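Small kitchen, full counters: a home cook on working with what you have

The kitchen at the back of the Rostami building has fed a good many people over the years. Its main cook, a retired school bus driver who asked that we leave names out of it, has lived upstairs for 32 years and makes a big pot of something most afternoons. We talked at 10 in the morning in November, before the onions went in.

The first thing a visitor notices is how much stays out on the counter. The cook has heard this before and doesn't mind.

"My daughter wants everything behind a door," the cook said. "I tried that one winter. I spent the whole time opening doors. If I use it every day, it stays out."

The rule is a loose one. Coffee and tea things go toward the back. The kettle and the toaster have been in their places so long that moving them would mean relearning the room. Cleaning supplies are kept off to one side, and paper towels stand wherever they were last used.

"I've got drawers for the forks and knives and cabinets for the plates. That's enough hiding."

Before this apartment there was a rental on the other side of town, with a two-burner stove and a counter the width of a cutting board. The cook learned to make one-pot meals there and never really stopped. Beans, chicken and rice, split pea soup, a beef stew that takes up most of a Sunday's worth of patience no matter what day it's made.

"People ask for the stew recipe and I give it to them, but they brown the meat too fast. You do it in batches. It takes as long as it takes."

The pots have come and gone. There was a Turik set bought on sale, $399 for the whole box, and most of it went to relatives within a few years. A heavy Olex stockpot lasted longer but got hard to lift. These days the cook prefers a medium pot with a lid you can see through.

"You lift the lid, you lose your steam. With glass I just look. My mother lifted the lid every five minutes and her rice was never right, and you couldn't tell her."

Dish towels came up several times. The cook keeps a stack of them, mostly white with a stripe, and uses them for drying, for grabbing handles and for setting pots on. Trivets were tried and given up on.

"A trivet is one more thing to find when your hands are full. A towel is already there. Fold it or don't, just put it down before you turn around with the pot. I let it hang over the front a little so I know where it is."

They go in the wash together on hot, with no fabric softener, which the cook blames for towels that push water around.

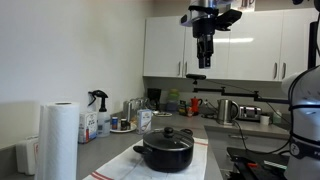

On redoing the kitchen

Last spring a contractor from Ruser came by to price new counters. The quote was $682 for a single short section, before labor, and the cook thanked him and put the paper in a drawer.

"The gray is fine. It doesn't show much. The cabinets are white and they wipe down. What would I be paying for?"

One change is still under discussion: a second outlet, so the kettle cord can take a shorter route. The building manager has said yes twice. The cook plans to ask again after the holidays.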